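Student Work > Work & Technology > Final Reports
Shares 29 | Comments 4

Who Teaches the Cell? Automation at a Returns Bench and what changes for the people on it

Yuzuki Hamada
Submitted Friday, May 29, 2026

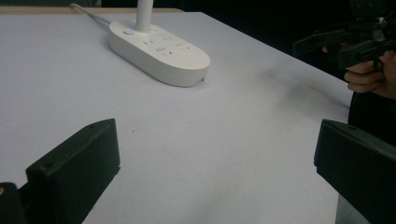
I started this project wanting to write about job losses. Most of the reading list is about job losses. Then I spent a spring at the Firnberg returns site in Nodirholm and the thing people wanted to talk about was their wrists, the lighting and who gets to say when an item is "done." So the report moved. My proposal says something different, sorry, I did not get time to go back and redo it.

1. The place

Firnberg takes back small electrical goods for several store chains. Chargers, extension leads, power strips, desk lamps, kettles. A truck comes, the totes get unloaded, and each item goes to a bench where someone checks it, tests it, wipes it, coils the cord and decides: resell, parts, or scrap. In October, the month the site gave me figures for, 3151 items came through the small electrical benches. 2199 of them went back out for resale. The rest was parts and scrap, I don't have the split.

The bench job is called "grade and prep." It looks simple. It took me most of one morning to coil a cord in a way that the woman training me would accept.

Since winter there is also an Odano cell at the end of the row. Two arms, a table, a fence, a screen. It is supposed to do the prep part for a short list of items. Position it, plug in the tester, unplug, move it to the outbound tray. Grading stays with people, at least that's what the site plan says.

2. How the cell learns

The arms are trained from recordings. A worker holds a gripper in each hand, with a trigger to open and close it, and does the job on a table with those instead of with fingers. The recordings go to Odano and a new version of the program comes back. So the people on the row now have two kinds of shift, normal bench and what everyone calls "pinching."

Pinching is slow. You do the same small task again and again. Pick up, place, let go, reset. If you bump the item or drop it you say so and the take gets marked. Some drops are kept on purpose, I was told, so the cell sees how a person recovers. I asked who decides which ones. The shift lead does, mostly.

I tried it. Two fingers on each side, no feeling through the plastic. Turning a plug the right way round is horrible. I kept wanting to put the gripper down and just use my hand. You learn to brace one gripper against the item and work with the other one. You also learn to look at the tips, not your hands, and I got better after about an hour but never good.

3. Method

- Interviews with nine people: six bench workers, two shift leads, one site engineer. All of them talked to me on break or after shift, names left out.
- Observation over eleven visits. Mix of mornings and late shift.
- One short paper survey, left by the time clock. 29 came back. The question about pay was badly worded so I threw that one out.
- Site figures for October, printed, one page.

Limits – I only saw one site. The late shift is under-represented because of my bus. And the survey was in English only, which I should of thought about, a lot of people on the row would rather read something else.

4. What changed

4.1 Pace

On the bench you have a target but you choose the order. People save the easy stuff. A tote of phone chargers is a rest, a tote of power strips is work (heavy cords, lots of sockets to check, dirt in the slots). Everyone knows this and there is an informal system where you don't leave all the strips for the next person.

The cell took part of that away. It only accepts certain items and the ones it accepts are the easy ones. Single chargers, the plain lamps. So the totes reaching the benches are now heavier and fussier. Same target per hour for the first months. This was the biggest complaint in interviews, five of six bench workers brought it up before I asked. One of them:

"It eats the snacks and we get the dinner."

Management did lower the target in the end. Two people said it was after the engineer sat at a bench for a shift. The engineer said it was already planned. I can't tell which.

4.2 Skill

I expected deskilling (see the reading for week 4). Partly yes. New hires who start on pinching learn a handful of tasks very exactly and don't learn grading till later. One shift lead was worried about this, she said you can tell who came in that way because they treat every item like it has only one right position.

But there is also something the other way. To record a task you have to be able to say what the task is. Where does it start, where does it stop, does the cord count. The row had arguments about this that they had never had before. How tight should a coil be? Does a strip go in the tray with the sockets up? There was never a rule, everyone just did it. Now there is a sheet taped to the wall and it was written by bench workers, with crossings out. Two people were proud of that sheet. One thought it was the worst thing to happen to the row as now the leads can check you against it.

4.3 The body

Mixed. Bench work is hard on thumbs from cords. Pinching is hard on the forearm, and the trigger finger. People who did both said swapping was better than a full shift of either one. The schedule doesn't allow for swapping mid-shift very often though, since the table has to be set up again.

Lighting came up a lot. The pinching table is in the dim end of the row and white goods on a white table are hard on the eyes. Someone brought in a clip lamp from home and was told to take it down, because the light has to stay the same between takes. Two weeks later the site put in their own lamp. Same spot.

4.4 Who owns the recordings

Nobody I interviewed had read the paper they signed. I got a blank copy. It says the recordings can be used to "develop and improve" the system, no end date. It covers the hands and voice of the worker. Nothing on extra pay if the program gets used at other sites, and it does get used at other sites, the engineer mentioned one belonging to Sakalauskas, a competitor. I asked bench workers how they felt about that. Most shrugged. One man did not shrug:

"My way of doing the cord is now at the other company. I would like a postcard at least."

In the survey the statement "I know what my recordings are used for" got mostly disagree. Small sample, but it matches what I heard.

4.5 Standing around

Every stop of the cell needs a person. An item slips, the arms freeze, a light goes yellow, someone walks over, opens the fence, fixes it, closes the fence, presses resume. This is not in anyone's job description. In one late shift I logged 71 minutes of people attending to the cell. Those minutes came out of bench time and at first they counted against the bench worker who happened to be nearest. So people began to sit far from the cell. You could see it, the near benches were empty and the far ones full. Leads noticed after a while and made it a rotating duty with its own code on the time sheet. Nobody likes the duty much but the seats filled up again.

I think this is the finding I'd defend the hardest. The numbers the site had for the cell did not include the walking over.

5. Discussion

Job losses first, as I promised them in the proposal. None at this site so far that I could find. Two temp contracts weren't renewed, both before the cell arrived. The lead said fewer temps next peak "probably." People are not stupid about this, they do the math. A worker near retirement found the whole thing interesting. A younger one was doing a forklift course in the evenings and said it straight, that it was his plan for when the list of items gets longer.

What I didn't expect is how much of the change is about small decisions. Which items go on the list. Which take is a good take. Whose minutes. Those decisions used to be made on the row, by habit, and a lot of them are now made in a weekly call between the engineer and Odano. The bench has no seat on that call. When I asked why, the answer was that no one had asked for one. (Since then two people have. They had not heard back when I finished.)

There is a version of this where the people doing the recording have real leverage. The supplier needs good hands and good hands are not that common, I can confirm from mine. The best recorder on the row gets requested by name. She gets the same hourly rate as I would. She told me she hasn't brought it up yet because she wants to see first if the work continues.

6. Suggestions for the site (they asked for these)

- Put one bench worker on the weekly call. Paid time.
- Let people swap between bench and pinching at the break, even if the set-up costs time.
- Keep grading in the first month of training for everyone.
- A plain language version of the consent paper, in the languages spoken on the row, with an end date.
- Show cell-stop minutes next to the cell output on the same board. Right now the board has only output.
- Adjust the bench target when the item list changes, not months later

7. What I would do differently

Start with the late shift. Translate the survey. Ask about money better. Also record my own attempts from the first day, I only started keeping notes on how it felt by the third visit and by then I'd forgotten how clumsy it was in the beginning.

Thanks to everyone on the row, and to the lead who let me keep the bad coil.

Appendix A (interview questions) and Appendix B (survey form) are in the seperate file.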